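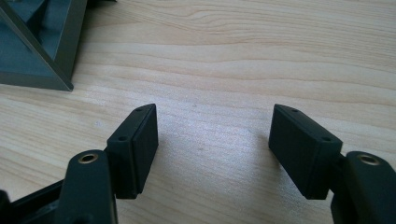 Figure 4.1 Wood grain on a pale tabletop

Home Contents Chapters Glossary Index

Chapter 4
Sampling insects in grassland

A meadow can hold a great many insects that a walker will never see. Most of them stay low in the sward, on the undersides of leaves or down among the stems. This chapter covers the sweep net, the pitfall trap and the timed count, and shows how to choose between them.
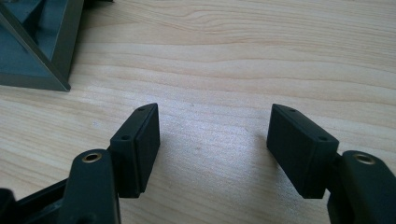
Rupert Stöckli

The sweep net is the usual place to start. It is cheap, quick to learn and works well on plant bugs, leafhoppers and small beetles. Walk at a steady pace and swing the net through the top of the vegetation, one sweep to each step. Stop after eight sweeps and look at the catch before it starts to climb out. Long wet grass is no good for sweeping — the insects stick to the cloth and are easily crushed.

Pitfall traps catch a different set of animals. Ground beetles and wolf spiders fall in readily, while anything that lives on flower heads is hardly ever found. The rim must be level with the soil. At Kirkwood, a line of traps set 4 mm too high caught very little until they were dug in again.

Neither method gives a true count of what lives in a field. A catch of 100 leafhoppers may come from a population of 1000 or of many more. What can be compared is one catch with another, provided the effort was the same. We return to this in the Medina survey later in the chapter.

Last updated: December

Sign up to our newsletter for news of new chapters.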